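Progress report: teaching two-arm sorting by demonstration
Prepared for the Rekach small projects fund
2022-02-25

Since the January update we have moved off the foam blocks and on to real stationery, and it has been the most enjoyable stretch of the project so far. The blocks were forgiving. You could grab one badly and it would still come up. Flat, shiny, floppy packets are another matter, and the operators have had to learn a whole new set of hand movements before they had anything worth passing on to the robot.

The task is called Pristwood in our records, after the room where we first tried it. Sticker sheets are laid out on the work floor or put into a tray, and the operator moves them between the two using both arms. Every demonstration is done by remote control. The operator holds a pair of handles, the arms copy what the handles do, and we record the joint positions, the gripper openings and the camera views together.
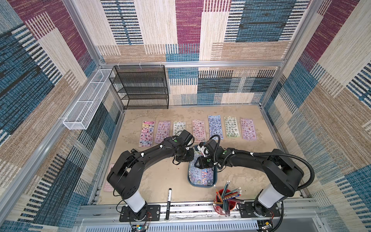 We now have 405 demonstrations that passed checking, which puts us ahead of the plan you approved. A demonstration passes if the sheet ends up where the instruction said, neither arm bumped the other, and the recording has no gaps in it. The rejected ones are kept in a separate folder. We had planned to delete them, but the Mottram group asked whether they could use them for their work on spotting mistakes early, and we were very happy to say they could.

The biggest lesson is about edges. A gripper coming straight down on a flat packet mostly just presses on it. Our best operators found their own way around this: one arm nudges the sheet until a corner lifts or overhangs something, then the other arm comes in low and pinches. It took a good while to get this smooth and it is a real pleasure to watch now. We have written it up as a one-page guide for new operators, along with two other grips that work nearly as well on thicker packets.

Puffy stickers are easier than flat ones, by the way. We expected the reverse.

Training of new operators has changed too. In January we sat people down at the handles and let them work it out, and the early recordings were full of long pauses and second tries. Now everyone does 20 practice runs that don't count, and after that we start saving. The pauses haven't vanished but they are much shorter, and we think the learned behaviour will be less hesitant for it. The first model we trained on the old recordings had picked up the habit of stopping above the tray and hovering, exactly as the people had done! It was funny to see, and very useful, and it settled the argument over whether practice runs were worth the time.

We trained 3 models during this period. The first is the hoverer described above. The second used only the newer recordings and handles single sheets with some confidence, though it still gets muddled when sheets overlap. The third adds the wrist cameras to the fixed view and is the one we're excited about. It makes its final approach more neatly, and when it misses it often has another go without drifting off somewhere odd. We haven't tested it enough to give you a success rate we would stand behind, so that will be in the next report.
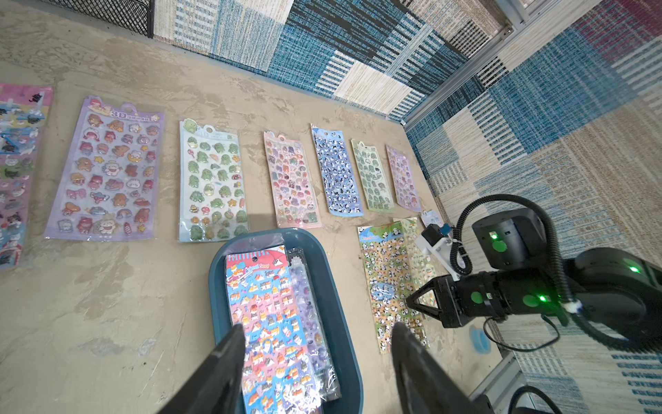

Why not program the movements directly, if the operators already know what works?
We tried that in the first month with the foam blocks and it was fine while everything stayed put. Sheets bend, slide and catch on each other, and a fixed set of movements would need a new rule for each of those. Showing the task many times, with the sheets in different spots, lets the model pick up the small corrections people make without thinking about them.

Equipment has held up well. We replaced one set of finger pads, and we re-routed a cable that kept tugging at the end of a long reach. Glare off clear plastic is still a nuisance in the recordings. Brovton has offered to lend us a softer light and we'd like to take them up on it, at no cost to the grant.

Spending is in line with the budget. The one change we'd ask you to approve is moving the money set aside for extra blocks over to operator hours.

Next period:
Finish the overlap recordings, where one sheet partly covers another.
Test the third model properly, with layouts it hasn't seen.
Bring on 4 more operators and see if the one-page guide does its job.
Start on pencils, going into and out of a cup.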